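**Ticket 157: planner refuses to leave the clear box**
Opened by: Kasun Chowdhury
Component: Zorine (motion planning), Gevier (perception)
Status: Open, again

The arm goes down over a red block in the storage box, gets its fingers lined up, and Zorine reports "start state in collision." It then declines to plan anything, including the way out. I have restarted it often enough to feel we know each other.

Log from the last run:

```
[gevier] object red_block pose ok
[zorine] approach: ok
[zorine] retreat: start state in collision (box_wall_left)
[zorine] giving up after 90 attempts
```

Ninety attempts at the same impossible thing. I admire the spirit.

**Colin Whiteley, February 5, 2020**

Had a look. Gevier fits the box walls from depth, and clear plastic gives it almost nothing to fit. It picks up the glare on the lid instead, decides that's part of the box, and slides the whole model over to suit. The red blocks come from the color image, so they stay put. We end up with a good pose inside a bad box. 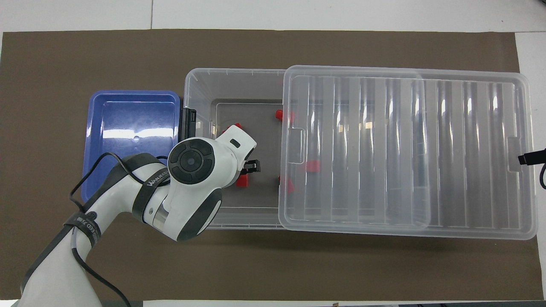 Should we just turn off collision checking for the box?

Only for the fingers, and only during the last part of the approach and the first part of the retreat. Leave the wrist and the rest of the arm checked against the walls at all times.

**Kasun**

Tried that. Retreat plans now. I also stopped refitting the box every cycle and loaded a fixed model from the Furero scene file, which someone had saved in millimeters. For one run Zorine believed the box was the size of a parking garage and was very relaxed about collisions.

Units fixed. Remaining oddity: with the lid in view, Gevier still adds a ghost cluster of 3,000 points floating over it. Cropping to the box footprint removes them.

**Colin**

Crop is merged behind a flag, off by default. Please don't close this until the lid has its own model. Ticket 251 was closed as a duplicate of this one, so it's counting on us.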